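Robotics Club Practice Room: Pre-Session Inspection Checklist

Completed 19 January 2026
Project: Dokine home-tasks entry, kitchen round
Room: Somogyi Hall, ground floor practice room
Result: Pass with comments. Two items open.

Fill in every line before the robot is powered. Mark OK, FIX or N/A. Comments go under the item they belong to. If an item is marked FIX, the session can still run unless the item is starred.

SECTION A. ROOM AND FLOOR

A1. Walkways clear to both exits (starred)
OK.

A2. Floor dry, no loose cable in the drive area (starred)
OK after correction. The charger lead for the second battery was lying across the drive area again. Moved it behind the bench. The cable cover we asked for in September has been delivered and is in the cabinet. It needs to be cut to length.

A3. Drive area tape intact
FIX. Tape is lifting at the corner closest to the door. The wheels catch it when the base turns in place. Retape before the next session.

A4. Fire extinguisher in place, gauge in the green
OK.

A5. First aid kit stocked
OK. Small bandages are low but not out.

SECTION B. BATTERY AND CHARGING

B1. Batteries free of swelling, dents and torn wrap (starred)
OK on three packs. The fourth pack has a nick in the outer wrap near the connector. It has been labeled DO NOT USE and put in the metal box. Do not tape over it and put it back in rotation.

B2. Charger set to the right cell type (starred)
OK.

B3. Charging log filled in
FIX. The last two charges have no end time. Write the time when you take the pack off, even if you are in a hurry to leave.

B4. Main fuse fitted and correct rating
OK.

SECTION C. ROBOT BASE AND ARM

C1. Emergency stop on the base cuts all motion (starred)
OK. Tested with the base driving and again with the arm moving. Both stopped.

C2. Wireless stop cuts all motion (starred)
OK from the far wall. Range was fine with the door shut. Spare coin cells for it are in the top drawer.

C3. Wheel bolts tight
OK. One bolt on the left rear took a quarter turn. Thread lock was not applied the last time the wheel was off, so it should be done now.

C4. Arm joint covers in place
OK.

C5. Arm speed limit set for practice
OK. Limit is 10 percent for any new routine, with 41 percent as the most we use in this room. The higher number comes from our own stopping tests on the Josari arm and is written on the card taped inside the laptop lid. Do not raise it to save time on a run.

C6. Gripper pads secure, no sharp edges
OK. The left pad has worn smooth on the inside. Still usable. We have one spare pair.

C7. Cables on the arm tied down with enough slack at the elbow
OK. Check this one with the arm fully stretched and fully folded. A cable that looks fine at rest can still pull tight at full reach.

SECTION D. SOFTWARE AND LOGGING

D1. Correct branch loaded
OK. Loaded the branch marked kitchen, not the one from the fall demo.

D2. Joint limits file matches the arm
OK.

D3. Contact stop threshold set
OK. Set to 5 on our scale for door work. The setting for picking up objects is 2. The change between them is still done by hand, so whoever is at the laptop reads the value out loud before each run starts.

D4. Disk space on the logging laptop
OK. Delete nothing from the kitchen folder until the write-up is done.

SECTION E. KITCHEN STATION

E1. Refrigerator stands level and does not rock (starred)
OK. Pushed on the top corner by hand from the front and from the side.

E2. Upper door swings freely through its full range
OK. No rubbing. Watch where people stand on this one. The door comes out into the same space where the spotter likes to be.
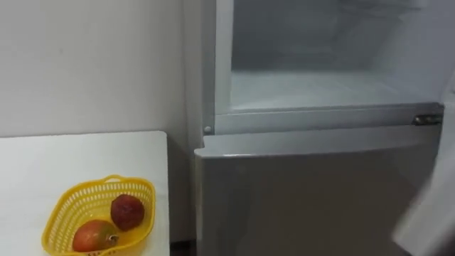

E3. Freezer compartment empty before door runs (starred)
OK. Nothing is to be stored in it during practice weeks, including drinks and lunches. Loose items can slide forward when the door is pulled hard.

E4. Hinge and its screws secure
OK. Add it to the weekly check. The pulling load from the arm is different from a hand, and the Gerex rule sheet makes teams responsible for any damage to an appliance.

E5. Lower door kept closed during upper door runs
OK. If it opens by itself during a run, stop and write it up.

E6. Table steady and clear of everything except the task objects
OK. The yellow basket with the fruit stays on the table, including for runs that only use the door. We want the layout to be the same every time. Tools, phones and cups go on the bench.

E7. Fruit in usable condition
OK. Check the mango for soft spots and replace it if the skin breaks. Juice on the gripper pads changes the grip and also gets into the screws. Wipe the pads with a damp cloth at the end of the session and let them dry before the cover goes back on.

E8. Spotter position marked
FIX. There is no mark on the floor yet. The spotter should be outside the door swing and outside the reach of the arm, holding the wireless stop. Put down tape in a different color from the drive area tape.

SECTION F. PEOPLE

F1. At least two trained members present (starred)
OK.

F2. Safety glasses on for arm work
OK. Two pairs are badly scratched and should be thrown out.

F3. Long hair tied back, lanyards off, sleeves above the wrist
OK. One lanyard removed before start.

F4. Visitors behind the line
N/A. No visitors signed in.

OPEN ITEMS

A3, drive area tape. Due before next session.
E8, spotter mark. Due before next session. Use the same roll for both jobs only if there is no second color left in the cabinet, and in that case write SPOTTER on the tape in marker.

B3 is a reminder and does not need a follow-up entry.

Keep the signed copy in the binder by the door. The old sheets go to the back of the binder and stay there until the end of the school year.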